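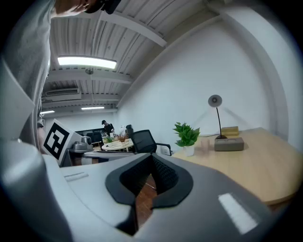 Ticket 527: Hand-held gripper, wrist camera exposure drops and tag tracking lost

Status: Open, workaround in place
Component: Herier hand-held gripper, wide lens camera
Compared against: Kobori hand-held gripper, same lens
Site: Melbridge, front room

Problem

The Herier unit loses the marker card for short stretches when the gripper is tilted up toward the ceiling. The pose log shows a gap and then a jump when the card comes back. The Kobori unit does not do this in the same room with the same card. We need to know if the fault is in the camera, the exposure setting or the way the light strip is mounted before we order more of either one.

Setup

Both grippers run the same capture build on Tristlow controllers. Shutter is on auto from the factory. The lens is wide enough that the ceiling fixtures are in view almost any time the fingers are not pointing straight down. The gripper's own light strip also shows in the picture, on the right side of the gray housing, and it comes out bright white. The ceiling is white corrugated panel and the walls are white too, so there is a lot of bright area for the auto exposure to work with.

Log

Entry 1
Reproduced on the first try. Held the Herier level, card in view, tracking fine. Tilted up slowly until the tube light was near the middle of the picture. The whole image got darker and the tag dropped out. Tilted back down and it returned after a short delay. Did it again with the same result.

Entry 2
Swapped the USB cable and moved to the other port on the controller. No change. Put the original cable back.

Entry 3
Turned the light strip off. The drops are shorter but still there. So the strip makes it worse and is not the whole cause. Left it off for the next two tests.

Entry 4
Ran the Kobori on the same path. It darkens a little at the same spot and keeps the tag. Checked its settings page — its auto exposure is weighted to the center and lower part of the picture, where the fingers are. The Herier averages over everything, ceiling included. I did not find a metering option in the Herier menu. If somebody knows where it is, please add it here.

Entry 5
Set gain and shutter by hand on the Herier. At 700 on the shutter scale the black finger pads are readable and the card holds through the full tilt. At 800 the white of the card starts to bleed into the black border and detection gets worse again. Staying with 700 for this room. These are the driver's own units, so do not copy them over to the Kobori.

Entry 6
Light strip back on with the manual shutter. Tracking still holds. There is some glare on the housing next to the strip but it does not reach the notch between the fingers. Tried a piece of matte tape along the inner edge of the strip and could not tell the difference, so I took it off.

Entry 7
Longer run, 30 passes on each gripper, mixing level and tilted. Herier on manual: no tag loss. Kobori on auto: no tag loss. Herier back on auto as a check: lost the tag on most of the tilted passes. I am satisfied it is exposure.

Entry 8
Side issue found while going over the recordings. When the card is held at a steep angle the corner positions get noisy on both units. This is separate from the drops. Recalibrating the lens on the Herier helped some. It had been running on the default file and not its own calibration, which should have been loaded at install. Checked the Kobori and its file was correct.

Workaround

1. Open the camera page on the Tristlow controller and switch exposure from auto to manual.
2. Set shutter to 700. Leave gain where it is.
3. Save the profile under the room name. The controller goes back to auto after a restart unless the profile is saved.
4. Confirm that the calibration file matches the serial number on the gripper.
5. Do one slow tilt toward the ceiling and watch the tag status before recording anything.

The manual setting is only good for this room with the ceiling lights on. It will need to be redone for any other space.

Comparison notes for the purchase request

Kobori is easier to bring up. Its auto exposure can be trusted in a bright room and nobody has to remember a profile. Herier is steadier in the hand and I prefer the fingers, but the camera needs attention at every new location. If Herier can add a metering region in firmware I would have no objection to it. Without that I would pick Kobori for work that moves between rooms.

Still open

Request to Herier for a metering region, sent, no answer yet.
Repeat the tilt test with the ceiling lights off.
Ask Tristlow if profiles can load by default at startup.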